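**Wanted: 30 people who doubt that a tidy table helps you sleep**

Brereo is a small reading and testing group in Cirnstead. We take claims from home and wellness magazines and try them out on people who would rather be shown than told. Most of the claims do badly. One or two have held up, which annoyed us.

The next one comes from a booklet sold at the Londgate home fair. It says that people who clear the dinner table before 9 p.m. fall asleep faster, and it gives a figure of 34 percent. We wrote to the publisher in January asking where the number came from. We got a coupon.

So we are going to check. For 30 nights, half of you will clear the table early and half will leave it until morning. Everyone fills in a one-page sleep log. We draw lots for the groups, and you can't swap, even if your mother-in-law is visiting.

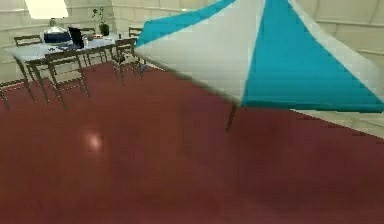 Pacita Lumanlan wrote back to our first notice to say that a sleep log filled in by the sleeper is worth very little, and that anyone who knows which group they are in will write down what they expect to find. She also asked what we plan to do about people with night shifts.

Fair points, both. Night workers can't take part this time. As for the logs, we have no good fix. You'll know which group you're in, and we will say so in the write-up in the same size type as the result.

You can apply if you:

- are 18 or over and live in or near Cirnstead
- eat dinner at a table at least five nights a week
- don't take anything to help you sleep
- don't sell furniture, candles, or courses

Couples may apply, but only one of you keeps a log.

The pay is a $30 grocery card at the end, whatever you find. Skip more than four nights and there's no card. We don't promise better sleep, and we'd be wary of anyone who did.

To apply, send a short note with your usual bedtime to Brereo, 1658 Talavera Street, Cirnstead. Tell us one thing you used to believe about sleep and gave up on. We read these, but they don't affect who gets in.

Posted Thursday, June 27, 2024. Open until all places are filled.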